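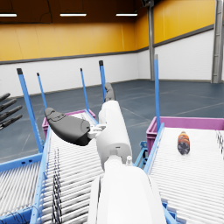
The peach harvest in the Ider valley has come in early this year, and the growers who send their fruit to the Kasprzak packing house say it is the sweetest crop they have tasted in a good long while. The first boxes were due on Saturday, when the house opens its doors for the season at 5 in the morning. Anyone who has spent a summer job beside a pair of roller conveyors, with those light blue side rails and row after row of white rollers, will know how fast a morning can go once the fruit gets moving.

A mild spring is getting most of the credit. The late frost that usually keeps everybody up at night in the lower orchards stayed away, and the rain came in small, regular helpings. Growers are expecting to fill 700 boxes in the opening week, up from 458 in the same week last year, when a hailstorm took a good part of the early fruit and left plenty of bruised peaches for the jam kettles.

"You could smell them from the road," said Lucinda Brannigan, whose family has grown peaches above Asach for three generations. "My mother always told us to wait until the whole hillside smelled like pie — and then wait two more days, if you could stand it. This year we couldn't stand it, I'm afraid, and I don't think she would have either."

Most of the early crop is a yellow variety known locally as Nuletti, a smallish peach with a deep red cheek and a stone that comes away cleanly, which makes it a great favorite with home canners. White peaches will follow later in June, and the big late yellows should carry the season on well into August if the weather behaves.

Prices at the farm stands will start at $20 a box, the same as last summer. Families who would like to pick their own can do so at the Brannigan orchard in the mornings, once the dew is off the grass. Bring a hat and a shallow basket, as ripe peaches bruise under their own weight, and leave room in the car for the ones you'll want to give the neighbors.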